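5. Setting up the plug and adapter task

This section assumes both arms are bolted to the rail and homed as in section 4. Keep one hand near the stop button whenever the motors are live.

5.1 Laying out the floor

1. Put the pink and light blue power strips near the middle of the floor, with the cords to the rear. Neither strip is ever connected to the mains.
2. Scatter the small adapters in front of the strips, within reach of both grippers. 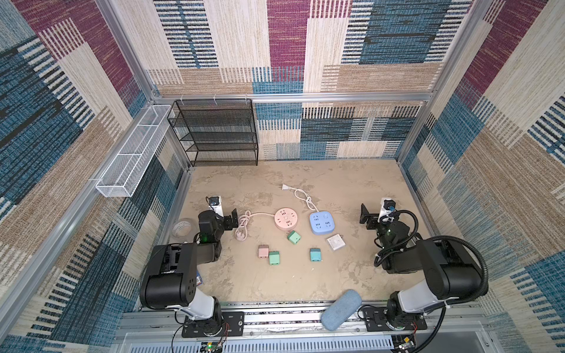
3. Jog each arm slowly to its furthest point and check that the cables do not snag.
4. Save the position of both arms as START.

Caution: Do not reach over the rail while an arm is moving.

5.2 Setting the grip

1. Open the Wanport panel and set the closing limit to 1,633.
2. Hold an adapter between the fingers, prongs up, and close the gripper in small steps.
3. Stop when the adapter no longer turns under light finger pressure.

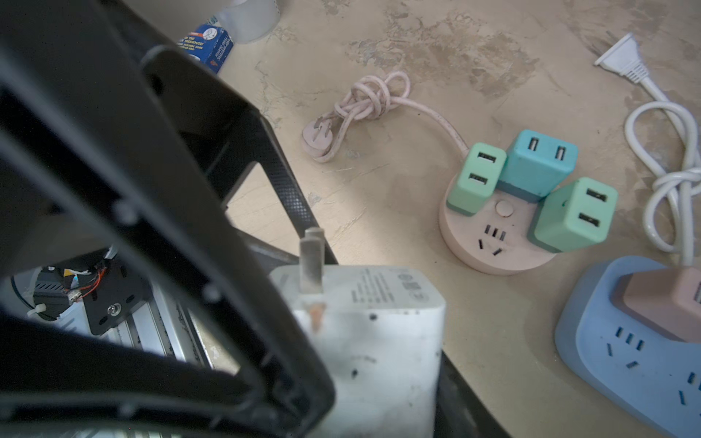 4. Write the value down for each gripper. Ours differ — the left one stops at 279 steps short of the limit.

Note: Wipe the finger pads with a dry cloth. Do not use oil or polish.

5.3 Inserting a plug

1. Bring the gripper above the strip with its fingers pointing down.
2. Line up the prongs with the socket using the wrist camera view.
3. Lower at the slowest speed. If the strip slides, back off and start again. 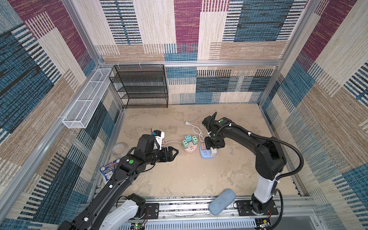

Fig. 3. Right gripper on the white plug at the light blue strip.

5.4 Picking up again

1. Approach each adapter from the side and grip the body, never the prongs.
2. Lift clear of the other adapters before turning the wrist.

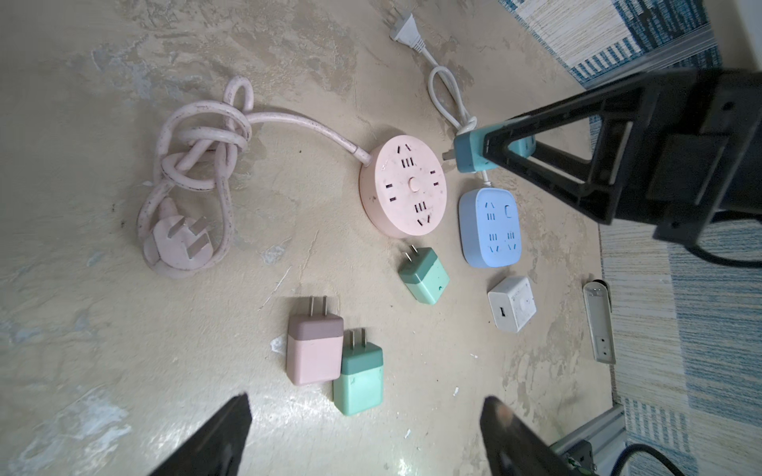
3. Return both arms to START and switch off the motor supply before changing the layout.

Send corrections to Jucélia Assunção. Last changed 30 Jul 2020.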